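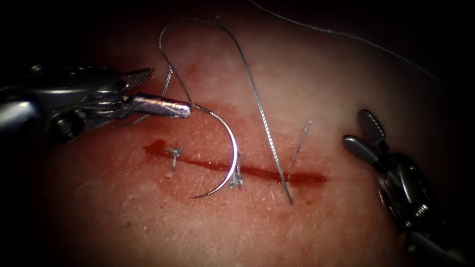 Needle across the incision, thread looped above the pad.

Skemeck Bench Notes > Notebook > Closure practice > June

Search notebook All entries Go

Closure practice, pad 7

Carrying on from the previous entry. The aim for this pad is a plain running closure of one straight incision, with the line kept wet enough that the edges have to be found by feel and by landmark. The dry pads have been giving flattering results. Edges on a dry pad are easy to see and stay where they are put, and the spacing comes out even without much thought.

Pad stock is the Flillach tissue sheet, opened at 14:00 and kept covered until use. The surface is scratched. I have stopped rejecting sheets for this. Shallow lines do not take the needle differently from clean areas, and the only real trouble is that a long scratch near the wound can be mistaken for the edge at low light. If one runs parallel to the cut, turn the pad before starting.

Incision length 40 mm, single pass with a fresh blade. It has a slight curve, which I left alone. A second pass to straighten a cut always leaves a double lip at one end, and the lip then tears under the first bite.

Blood substitute: the Thorlacius mix, unthinned. It sits in the slit as a dark line and spreads wider at the left end, where there is a glossy patch and some staining out onto the surface. The staining matters less than the pool. Under direct light the pool throws a highlight that hides the near edge. Things tried so far, on this and earlier pads:

– Blotting with folded gauze. Works, but drag it along the line and the haze gets wider. Press and lift only.
– Lowering the lamp. Takes the highlight off the pool and puts it on the needle instead. Slightly better overall.
– Starting at the dry end. Easier first bite, but the pool is then waiting at the finish, where the knot has to go. Not worth it.

Light is set for the middle of the pad. The far side goes nearly black and I have left it so. Raising the level enough to show the far side washes out the wound.

Needle notes. Curved, held high on the body, with the tip swept back across the line. Points for whoever takes the next pad:

Grip. Clamping too near the thread end lets the needle roll in the jaws as soon as the tip meets resistance. Too near the middle and there is not enough arc left to come out the other side. Mark the preferred position on the practice needle with the scribe if in doubt. The checkered jaw face holds well when clean. Wipe it between bites, as dried mix fills the pattern.

Entry. Tip square to the surface, then let the curve do the travel. Pushing straight ahead lifts the near edge and opens the slit further down. On pads 5 and 6 most of the uneven spacing came from this, going by the exit marks.

Exit. Leave enough tip showing to regrasp before letting go of the tail. Regrasp behind the point, never on it. A blunted point will still go through this material, which makes it easy to miss, but the hole is ragged and the thread pulls an oval in it.

Thread. Gray, full length, not trimmed. The slack stands up in a tall loop over the far side of the pad and comes down toward the right. A loop that size is acceptable early in the row. It has to be taken out before tension goes on, or it drops over the instrument tip and catches at a joint. Drawing it through in one long pull saws the hole – two shorter pulls with a pause are better. Cutting the thread shorter was suggested after the last pad. I would rather keep the length and learn to park the slack, because a short thread runs out before the finish and then there is a join in the middle of the row to explain.

Assessment stays as before: spacing by rule, edge apposition by eye, then a pull test on the Rulthorpe fixture. Rate on the fixture unchanged. Do not test while the pad is wet. The clamps slip and the trace shows a step that looks like a stitch letting go.

Running total on the practice sheet is well short of the 2,000 bites set at the start. Dry and wet are still entered in the same column. They should be split before anyone draws a curve through them, as the two are plainly different tasks. The older rows can be sorted from the pad numbers.

To do:
Order gauze.
New blades, same size.
Rinse the mix bottle cap, threads are gummed.
Check whether the Flillach sheets from the newer box are thicker. Measure at the corners as well as the center.
Re-mark the 40 mm template, the right-hand line has worn off.

Pull test values go on the next page.

This site uses cookies to keep you signed in to the notebook. Accept Manage settings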